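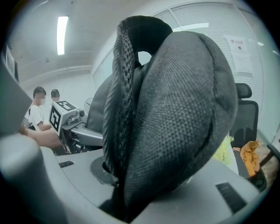 Call for participants: evaluation of the Killeck hand-held gripper kit

Reference: KE-305
Posted: Dec 20, 2018
Contact: Tibor Oláh, Evaluation Lead, Sirlow

Sirlow is recruiting operators for a paid evaluation of the Killeck, a hand-held gripper kit for recording manipulation tasks. The kit is sold to laboratories and integrators who need demonstrations from people and do not have robot arms to spare for the purpose. The current hardware revision goes on general sale after this evaluation, and the results will be published in the product documentation, including the failures.

Scope of the work

Participants operate the gripper by hand and complete a fixed list of grasping and placing tasks. The object set is weighted toward soft and deformable goods: mesh cushions, folded cloth, plush items, bags. Rigid objects make up the rest. Each task is repeated until the operator has completed the required number of recordings or the session time runs out.

The full evaluation calls for 600 accepted recordings per operator. A recording is accepted when the object is held between the fingers, moved to the target and released without being touched by the free hand. Drops are logged and kept. They do not count toward the total, and they do not affect payment.

Operators also fill in a short form after each block. It covers grip force, hand fatigue, trigger travel, balance of the tool with a bulky object in the fingers, and any case where the object blocked the operator's own view of the target. Plain wording is preferred. "Slips when squeezed from the side" is more useful to us than a score out of ten.

Tasks in the first block

Pick up a cushion by one edge and set it on a chair seat.
Pick up a cushion by the middle, so that it folds, and set it on a chair seat.
Lift a crumpled cloth from a chair and lower it into a bin.
Move a plush item from one chair to another.
Hand an object from one gripper to a second gripper held by a partner.

The last task is done in pairs. Pairs are assigned by the session lead and change between blocks.

Equipment

Sirlow supplies the Killeck kit, tracking markers, the Bozsik recording software and all objects. Software setup is handled by our staff. Operators are not expected to install, calibrate or repair anything, but must stop and report if a marker comes loose or a finger no longer closes fully.

Who can apply

Applicants must be 18 or older and able to work standing for the length of a block. No engineering background is needed. Experience in warehouse picking, sewing, upholstery or physical therapy is welcome, as is left-handed use, which was underrepresented in the previous round. Anyone employed by Sirlow or by our distributor, Mikemard, is excluded. Former operators may apply if they did not work with the current finger shape.

Applicants with a recent hand, wrist or shoulder injury should say so in the application. It may be possible to assign a shorter schedule.

Schedule and pay

Sessions run on weekdays in 2 shifts, morning and afternoon. Operators take one shift per day. Training takes up the first shift and is paid at the same rate as the rest. The flat fee for the full evaluation is $970, paid in equal parts at the midpoint and at the end. Operators who withdraw early are paid for the shifts they worked.

Data and privacy

Recordings include the room and may include other operators. Faces are blurred before any recording leaves the evaluation team. Audio is not stored. A consent form is sent with the offer and must be signed before training.

How to apply

Send a short email to Tibor Oláh with the reference number in the subject line. State which hand you use, which shift you prefer, and any relevant work. A résumé is optional. Applications are read in the order received, and places are filled as suitable operators are found. Questions about buying the kit should go to Mikemard.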